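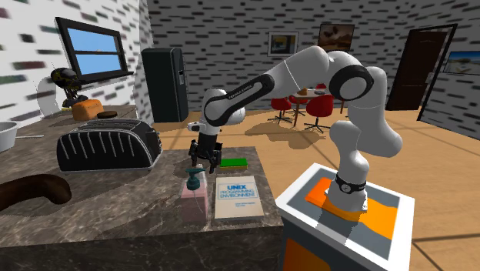
The Traltmont College team's simulated kitchen, with the arm over the sponge and the soap bottle and the UNIX book within reach.

Traltmont students teach a robot to tidy a kitchen that doesn't exist

The kitchen that has eaten most of the fall semester at Traltmont College has no plumbing, no crumbs and no smell. It lives on the computers in the basement of Bralter Hall, and the students who look after it will tell you it is still the messiest one on campus.

It belongs to the college's robotics club and to the upper-level class that feeds the club most of its members. Both are getting ready for the Căpraru Cup, a student contest run entirely in simulation. Teams are given a counter with things on it and an arm bolted down beside it. The arm is supposed to pick up the thing it was told to pick up, put it where it was told to put it, and leave everything else alone. The last part is where the points go to die.

"A toddler can do this," said Vichien Chantharasri, a senior and the team captain. "I say that to the new members on their first night so they feel bad early and get it over with."

The class has 27 students this term, up enough from last year that the department had to find more chairs. It still had to find fewer robots than chairs, given that the number of physical arms available to the students is zero. A real one was priced out two years ago. The quote is taped to the lab door, where it serves as a kind of motivational poster.

The club's entire equipment budget for the year came to $266. Of that, most went to a replacement power supply for the machine that runs overnight, and the rest went to a fan to point at it.

So the work happens in Zundo, the simulator the contest uses, which gives each team the same arm and the same apartment and lets them fail in it as often as they like. Traltmont has taken up the offer. The team set itself a goal of 2000 practice runs before the November qualifying round and keeps a tally on a whiteboard, next to a drawing of the gripper with a sad face.

A run is short. The arm starts up over the counter with its two fingers pointed down, gets an instruction such as "pick up the sponge," and goes. When it goes well there isn't much to look at. When it goes badly, students from the other end of the basement wander over.

The sponge is the friendly one, by general agreement. It is small and more or less a brick, and the fingers close on it without much drama. The soap bottle is less popular. It is tall, it has a pump on top, and early versions of the team's software were strongly drawn to the pump. The arm would grab it, lift, and swing the whole bottle out over the floor like a man leaving a party with someone else's lamp.

Then there is the book. A copy of a UNIX programming book lies on the counter among the kitchen things, and it has come to stand for a great deal in the lives of the people in the lab. It is flat, and a gripper coming straight down on something flat mostly presses on it. For several weeks in September the arm did just that, firmly, while the score sheet recorded nothing.

"We tried pinching the sides and it was too wide," Chantharasri said. "We tried pushing it to the edge so it would stick out and you could grab it there. It pushed it to the edge, all right. Then it kept pushing."

The book has since been on the simulated floor more times than the whiteboard shows. The team stopped logging it separately after a vote.

Viorica Nistor, who teaches the class and advises the club, takes a longer view. She wrote industrial control software before coming to Traltmont and is hard to surprise. Her grading policy for the robot unit gives more credit for a good explanation of a failure than for a success the student can't account for, and she reports that the supply of material has never been a problem.

"I had one paper this term, eleven pages, on why the arm hit the toaster," Nistor said. "It was excellent. I would hire that student. I would not let them near my toaster."

The toaster is big, black and shiny, and it sits well within the arm's social circle. Contest rules take off points for touching anything that wasn't named in the instruction, so a fair part of October was spent teaching the arm to go around it. The first attempt worked by making the arm afraid of everything. It rose to a safe height above the counter, stopped there, and waited for the clock to run out. In the practice scoring, this beat the previous version.

Students are quick to point out that the apartment is more thoroughly furnished than the task calls for, or than most of theirs are. There is a dining table with red swivel chairs, and pictures on the walls, and a refrigerator with a dispenser in the door. The arm has no business with any of it. The software has to see all of it anyway, every run, and decide each time that the picture on the wall is of no interest to a person who wants a sponge.

Some of the newer members have grown fond of the place. One proposed over the club's message board that they hold the end-of-semester party there. Another has asked that the bread be left out of the training set on the grounds that it looks good and the lab meets over dinnertime. Both requests were noted.

The Căpraru Cup has three rounds. In the first, teams know the objects and get a counter laid out much like the practice one. In the second, things are moved around. In the third, the lights change, the objects are ones the team hasn't trained on, and the instruction may be worded by someone who was in a hurry. Traltmont got as far as the second round last year, where it was told to move a bowl and moved a spoon.

"It was near the bowl," said Chantharasri, who wrote that part.

This year's version works differently. Where last year's team wrote out rules for each object, this one learns from recorded runs in which a student steers the arm by hand with a game controller. The method asks a lot of the students, who take turns in the chair from 6 p.m. until the building closes, picking up a soap bottle and putting it down again. The controllers are their own. So, increasingly, are the opinions on who is good at it.

The arm turns out to be an honest student. It learned one member's habit of hovering and thinking before every grab, and another's habit of coming in from the left for no reason either of them could name. For a few days it did both. Nistor had the class watch the replays without names attached and guess who had taught it what. She says they got nearly all of them.

She has also tried to keep expectations on the ground. A run that works in Zundo, she reminds the class, has been tested against Zundo. A real sponge squashes and a real bottle is slippery when somebody has just used it. A few students have written to nearby companies asking whether there might be an old arm in a storage room somewhere. One wrote back to ask whether the college would like a conveyor belt. The matter is open — there is some question of whether it would fit down the stairs.

In the meantime the overnight machine goes on running with its fan pointed at it, and the whiteboard goes up by however many it managed before morning. The team's last full rehearsal before the qualifier was open to the public, and it drew a decent crowd for a Bralter Hall basement, including several parents and one person looking for the tax help desk. The arm was asked for the sponge and got it. It was asked for the soap and got that too, by the body this time, and the room clapped.

It was then asked for the book. It came down over the cover, paused for what the replay has as nine seconds, and slid it with great care into the toaster.

The qualifying round will be shown on the lab's wall screen at 4 p.m. on the day, and visitors are welcome. Enter by the loading dock side, as the front stairs are being repaired. The club would also be glad to hear from anyone with a spare monitor, or an industrial arm.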